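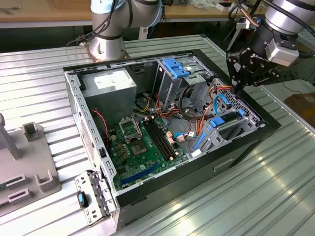
Surine Repair Club: minutes of the monthly meeting

Opened at ten past the hour, by which time the biscuits had been dealt with. The February minutes were approved, with one correction: the club owes Nassar Salvage for the screws, and Nassar Salvage does not owe us.

1. The tower
Stays on its side on the metal table until further notice. Members are asked not to close the lid on it "just to see." The power supply remains in place and the wires remain in everybody's way. Motion to tie them back carried, four in favor, one looking for the cable ties.
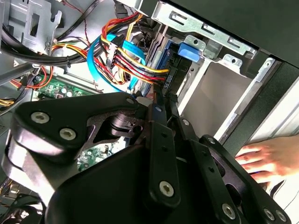
Minutes taken by Ojārs Laur
Saturday, May 3, 2025

2. Drive bays
Long discussion of the blue latches. Lesia Symonenko reminded the meeting that they release by hand and that the pliers can stay in the drawer. Objection from the owner of the pliers noted.

3. Processor
The socket is empty. Three members each believed another had bought one. Lesia will ask Anutix for a price. Fingers, sleeves and coffee to be kept away from the pins.

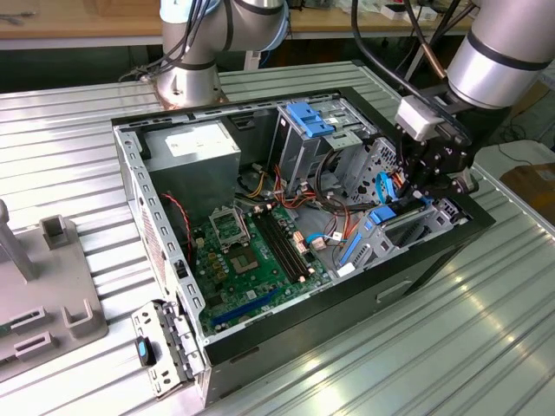 Item 3: socket and memory slots, tower on its side.

4. Money
Balance is almost 2,000, of which 90 is set aside for memory. A proposal to spend the rest on a nicer table was withdrawn after a silence.

5. Any other business
Stilia wants its label maker back.

Closed at noon. Next agenda items to Ojārs in writing, please, and legibly.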